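Hukwood Sorting Study: Frequently Asked Questions

What is the Hukwood study?
Hukwood is a research project on two-arm sorting. The policy learns from human demonstrations to place small colored items into containers. The project is led by Ashraful Jayawardena. The training set holds 1467 demonstrations.
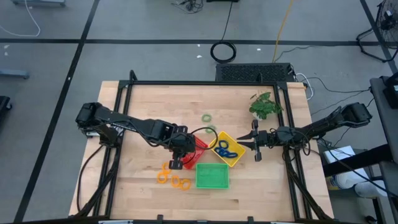
Are the containers always in the same place?
No. Their position and angle are changed between episodes, so the policy cannot rely on a fixed layout.

Why does each arm have its own wrist camera?
The overhead view loses detail once a gripper is close to an item. A wrist view keeps the item in sight during the approach - the stage at which most failed grasps begin. 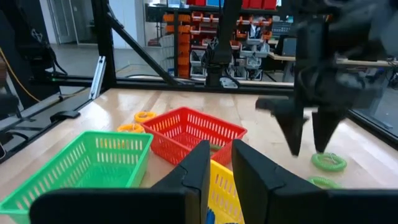 Results are reported separately for each arm, and a trial counts as failed if the arms touch. Shared space is the main source of difficulty. In the wrist view, the second arm's gripper is over a green coil while the near gripper's own fingers hide part of another, and the policy must act on such partial views. Evaluation covered 400 trials, with a limit of 40 seconds for each.

Will the data be released?
A release is planned for August. Requests for early access may be sent to Ruwan Liyanage.

Last updated: 25 Jun 2023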